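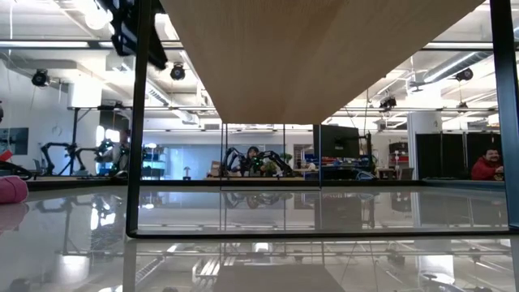 The Zellau long tray is sold by Fononstead as a serving tray for narrow counters. I bought one in February and have used it daily since then, mainly to carry mugs between the sink and the work table. It replaced a square tray that took up too much of the table when parked.

## Dimensions and construction

The tray measures 600 mm by 226 mm. The body is light brown wood with a black bar across each end. There is no printing on the top face. The grain runs clean, and the edges were smooth on arrival apart from one rough spot under a corner, which came off with a few strokes of fine sandpaper.

On a flat surface it sits without rocking. I checked this again after six months of use and found no change.

## Capacity

The width suits a single row. Three drinking vessels fit lengthwise with wood left over on the side, and a mug with a large handle can be turned so that the handle points across the tray.

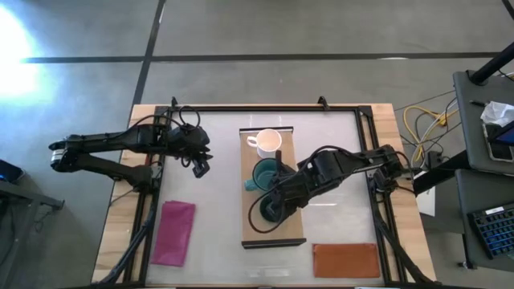 Two rows are possible with small espresso cups only. Full-size mugs in two rows end up with their handles interlocked, and lifting one out tends to move its neighbor. Folded cloths I keep beside the tray, on the table, to leave the full length free.

With three full mugs the balance is good if the heaviest one is in the middle. With one full mug at the far end, the tray tips noticeably in the hands. Saskia McPhee, who shares the table with me, loads hers from the center outward and has had no spills.

## Surface and cleaning

The finish resists coffee for as long as it takes to drink one. A ring left overnight needed a damp cloth and some rubbing. The instructions say to wipe only and not to soak, and I have followed them.

Two points on use:

- Smooth-bottomed mugs slide on the bare wood when the tray is tilted. A thin liner fixes it but has to be cut to size, as Fononstead does not sell one.
- Wide-mouthed cups should be checked from above before they are loaded. From the side, a dark rim hides whatever is left in the bottom.
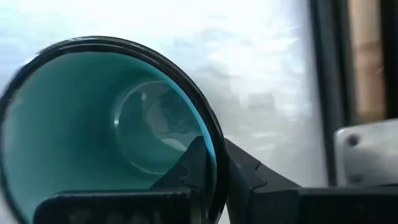 ## Compared with the Clustska

The Clustska tray is shorter and has raised sides all the way round. It is the safer choice for stairs. It is also heavier, and water collects in the corners after wiping. For short, level trips I prefer the Zellau.

## Verdict

Recommended for narrow tables and single-row loads. Not suitable for plates. I would like a slightly grippier top face, and would pay extra for a fitted liner.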